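3.2 Collection of demonstrations

The demonstrations were recorded by the students themselves as part of the second half of the course. Each team of four was assigned one household task and had to write its own protocol before recording. The teams were supervised by Lorena Leiva and Gwilym Pugh, who approved a protocol only after the team had run through it once without recording. The team whose data we use in the rest of this paper called itself Grodier and chose the sorting and packing of winter gloves.

Gloves were picked over the rigid objects used by the other teams for two reasons. They change shape when lifted, so a grasp point that works in one trial may not exist in the next. They also come in pairs, and the team wanted a task in which the order of the picks matters: both gloves of one pair should go into the bin before the second pair is touched. Teams working with blocks and cups had no such rule in their protocols.

All demonstrations were given with two hand-held grippers, one per hand, by a student seated at the table. Before each trial a second student placed the bin and the gloves according to a printed list of layouts. Gloves of a pair could lie apart or overlap, but gloves from different pairs were not allowed to touch. The person giving the demonstration did not see the list. A trial ended when all gloves were in the bin and both grippers were clear of it. Trials in which a glove fell to the floor were kept and labeled as failures, a decision the team made after a discussion with Kyung-hwa Noh in January. Figure 4 shows a layout with two pairs. 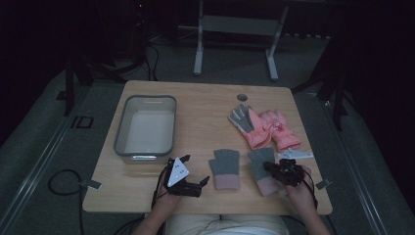
Figure 4. Glove packing task with two pairs of gloves, the empty bin and both hand-held grippers.

In total the team recorded 3460 trials over 12 sessions. Of the trials checked by hand, 91 percent followed the pair rule. Most of the remaining trials came from the first two sessions, when the students were still getting used to closing the grippers on thin fabric. We did not remove these trials from the training set. Their effect on the learned policy is examined in Section 4.3.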